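Moving my mother's fish curry shop, Rarnari, out of its old place in Cletport. Putting the numbers in one thread for anyone thinking of opening a small takeout spot.

Rent first. The old place was 1232 a month with heat included. The new one is 2983 and heat is on us. It has a back door and a real grease trap, so we signed. 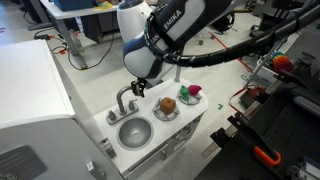

The lease took longer than the buildout. The landlord's first draft had us paying for the roof. Get someone to read yours. Chutima Prasertsri read ours and marked up 18 clauses. We got most of them changed.

Health inspection next. They want a hand sink that is separate from the prep sink and the dish sink. The old shop was grandfathered in with fewer. The new one isn't, so the plumber came back in June and we lost counter space on that side. 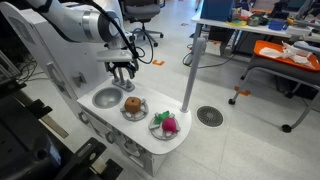

Play kitchen, round sink toward the left of the counter.

Menu. We cut it down before the move. The sour curry stays, the grilled pork stays, the noodle soups are gone. Soup doesn't travel well and most of our orders leave the building.

Suppliers: we kept Ruangrit for rice and curry paste. Switched produce to Ongate because they deliver before 7 a.m. and the old guys showed up during lunch.
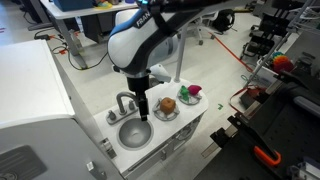 Staffing is two people on weekday lunch, plus my mother, who says she is retired. Nattawut Siriwan runs the wok station and trained the new hire in a week.

One mistake: I ordered takeout containers before checking the shelf depth. They stick out past the edge and everybody bumps them. Measure first.

Second mistake: I forgot to move the phone number until the last day. We missed a catering order over it. 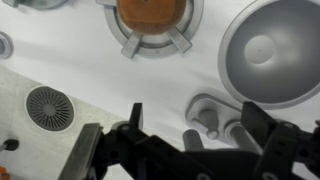 Toy stovetop, gray burner ring.

Still waiting on the sign permit. There's a paper menu taped in the window until then. Lunch starts at 11, cash or card, and we close when the rice runs out.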